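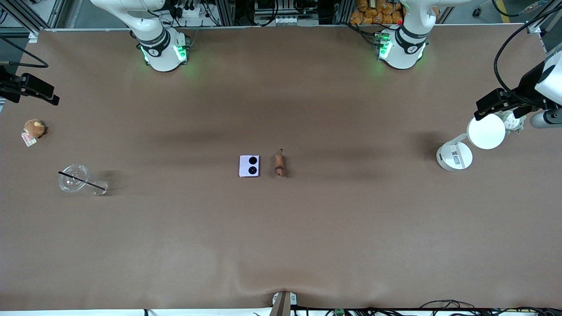 Week 3 handout: first sessions on the two-arm table

Welcome back, everybody! These are my notes for the lab half of the course, tidied up a little so you can read them on the bus. If you missed the Skirthorpe briefing, start with the setup section and ask your bench partner for the rest.

Getting the table ready

Both arms live on the far edge and they stay there, so please don't lean over them to reach the power strip. Walk around. Look at the light rings at the bases before you touch anything — green on both is what I want to see. If one isn't green, stop and come get me, even if I'm in the middle of talking to somebody.

The brown paper gets pulled snug and clamped at the near edge. Small wrinkles are fine. I used to fuss over them and it cost us half a session every time, so now I don't. Do keep your sleeves away from the cables down by the clamp, because there's a bare circuit board in there and I'm fond of it.

Picking your objects

We're going for a sparse table this week. A plush toy, a clear cup on its side with the straw still in it, a little box, the desk lamp, that sort of thing. Leave plenty of room between them. I like the cup best, to be honest with you! Clear plastic is miserable for the vision code, and a straw poking out of both ends makes you think hard about where you want to grab. The plush is much kinder, though watch the tag.

Don't line things up neatly either. Set them down the way you'd drop your stuff on a kitchen table.

Running the task

Load Sinon, pick your team's profile, and home both arms before the first run. Each team gets 48 runs for this assignment, with a limit of 300 seconds on each one. If the arm is still dithering when the time is up, log it as a timeout and move on (no secret extra minute, I do read the logs).

Write down the starting layout every time. A quick sketch is plenty. Last March a team handed in lovely results with no layouts at all, and we couldn't compare their runs with anyone else's.

What to hand in

Your log file, your sketches, and one page on the failures you found most interesting. Upload to the Ketetti folder by Sunday, October 8, 2023. You need 78 points to move on to the two-handed tasks, and the failure page carries more of those points than people expect, so don't leave it until the night before.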